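4.2 Wrist camera close-ups

I built the arm on a bench in the Parkholm shared shop, and most of what I learned about grasping came out of the wrist camera.

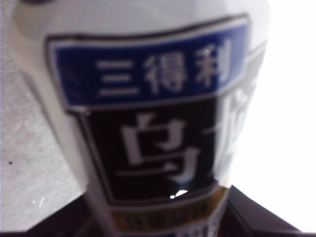 Figure 6. Wrist camera view with a Suntory bottle between the two fingers. Note the glare on the right side of the label.

At this range the bottle pretty much takes over, and my first detector (I called it Prikimel, don't ask) had a rough time with it. It was trained on whole bottles seen from across the bench, so a big blue panel with three white characters meant nothing to it. Corrado Grasso told me to quit looking for the outline and go after the label bands instead - blue over black gives you a nice hard edge even when the shoulder is blurry. So I did that! I pulled 1,000 close-ups from the July runs and threw out 8 duplicates, leaving 992, and hand-labeled the blue/black edge in every one of them (two very long evenings). Of those, 158 had glare over part of the lettering, like Figure 6 does. I kept them in the training set - Gaetano De Luca wanted them out, and we still disagree on that. Exposure stayed locked for all the runs in this section.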